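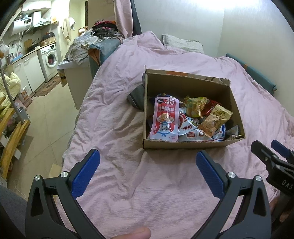 Speaker notes: Getting started with a seagrass survey
Esi Mahama, Drasomton Coast Group
30 May 2024

Slide 1. Title
Welcome, say who I am, thank Sivaprasad Venkataraman for setting up the hall. Talk is twenty minutes and then questions. Sign-up sheet is on the table by the door.

Slide 2. What seagrass is
It is a flowering plant, and it has roots. Seaweed doesn't. It grows in shallow, sheltered water where there is enough light, on sand or mud. Young fish hide in it and the roots help to hold the bottom in place. Ask who has seen it at low tide. Most people who walk the north side of the bay have stepped over it and taken it for weed.

Slide 3. Map of the bay
Point out the slipway, the old jetty and the two beds. The larger one is off Ravn Point. The smaller one is at Purka Sands and can be reached on foot on a spring tide. The moorings at the east end sit right on top of the Ravn bed and the chains drag in a circle as the boats swing. Leave the slide up long enough for people to find their own bit of beach.

Slide 4. What we did in April
We surveyed Purka Sands over 4 low tides. We put down 245 squares, each half a metre across, along lines running from the shore. For every square we wrote down how much of it was covered, the length of the longest leaf, and anything living in it. Photographs were taken from directly overhead.

The Coteck loggers recorded water temperature at two places. One of them stopped on the second day and I have left its readings out.

Slide 5. Results
We counted 733 shoots in the squares picked for close counting. Cover was thickest in the middle of the bed and patchy on the landward side, where people dig for bait. We can't say that digging is the cause. There is also a freshwater drain on that side, and we have only one season to go on.

If someone asks whether the bed is growing or shrinking: we don't know yet. Same lines next April, then we can compare.

Slide 6. How to help
Next survey needs 9 more people, in pairs, with one to record. No experience needed. Training is one evening indoors and one practice tide. Bring wellies, a waterproof and a drink. Under-16s must come with an adult.

Walkers: keep to the firm sand. Boat owners: please anchor outside the line shown on the map. Sivaprasad has printed copies.

Slide 7. Safety
Read this one out in full. The tide comes in behind you at Purka, through the channel, before it covers the flat. Everyone leaves when the whistle goes, finished or not. Nobody goes out alone.

Slide 8. Questions
Likely ones: replanting (not planned, needs a licence), dogs (fine, on a lead near the birds), whether the jetty work will affect the bed (have asked, no reply so far). Repeat each question so the back row can hear it. Hall has to be clear by nine.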